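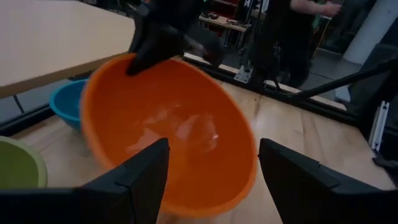

Orange bowl, both arms, wrist view. Left-hand finger doing its best.

6 June 2019

Bowl day again. I have now spent more of my adult life thinking about the rims of mixing bowls than about my retirement, and the bowls are further along.

The plan was to settle the finger question. We have two sets of pads on the shelf, the soft ones from Ovach and the hard ones from Kocsis, and for most of the spring the lab has been divided over them the way other workplaces are divided over the thermostat. I am officially neutral. I wrote the test plan, and I put the Kocsis pads second so they would get the tired operator, which was me.

The task is dull on purpose. Pick up a bowl by the rim, tilt it, pass it to the other arm, set it down right side up. A bowl rim is a nasty thing to hold. It's thin where you want it thick and curved in two directions, and the bigger the bowl, the more it wants to swing like a saloon door once you have it by one side. Gripping harder just makes it swing with more conviction.

Ovach went first. 35 handoffs, 18 clean. I had hoped for better and had told several people to expect better, which I'll be hearing about. The soft pads hang on nicely while the bowl is level and then creep as it tips. You can watch the rim walk down the pad toward the tip. The receiving arm comes in for where the rim was supposed to be, finds it somewhere else, and the two of them have a short disagreement.

Motion blur on the wrist camera is still a nuisance. At the speed the handoff runs I lose one side of the rim in exactly the frames I care about. I dropped the exposure before lunch and the picture went so dark that I put it back. The Seritz camera on loan is supposed to fix this. It arrives in August, and by then I'll have formed an attachment to the blur.

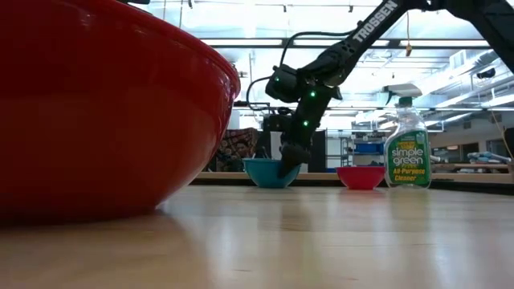

Side camera. Arm at the teal bowl, pink one waiting its turn.

The small bowls are a different animal. The gripper can get down beside the wall and come at the rim from outside, and both sets of pads look good doing it. This is how people end up with beautiful demos. Pick a small bowl, approach it slowly, send the clip to whoever signs for things.

Changed to Kocsis after lunch. Four screws a finger, and one screw went directly to wherever screws go. Same 35 handoffs, 17 clean. So after a full day's work the gap between the two sets is a single bowl, and I could account for that bowl by the fact that I leaned on the table.

The failures weren't alike, at least, and that's the part worth keeping. The hard pads don't creep. They hold perfectly and then let go all at once, with a noise. Given the choice I'd take creep, as a camera can see it coming and I could write something to catch it. There's no catching the other kind. 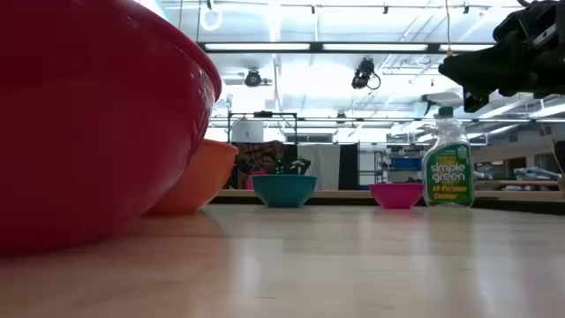

The controller is what I should have been looking at all along. Nestia's stock settings treat the gripper as open or shut with a short argument in between, and no pad is going to be gentle if it's told to slam. I spent the last hour turning the closing current down in small steps and got to 385 before the fingers stopped biting and started holding. Tried it on two pickups and liked both, which is no kind of sample. Tomorrow I'll run the full set again, both pads, at the new setting. I'm going to keep the layout in the last side view as the starting one, with the orange bowl tucked in behind the red, because anything that can find the orange rim from there can find it anywhere. It'll also be horrible.

Told the others that the finger question remains open. Both camps took it as a win.

Still to do: find the screw, order more screws, write up the creep business while I can still read my notes. Also my wrist hurts, and I'm not even the one with the gripper.

Recent entries
Cable ties, a reckoning
The table is not level and never was
Calibrating the left arm (again)
What the Ovach manual doesn't mention
Bowls, first attempt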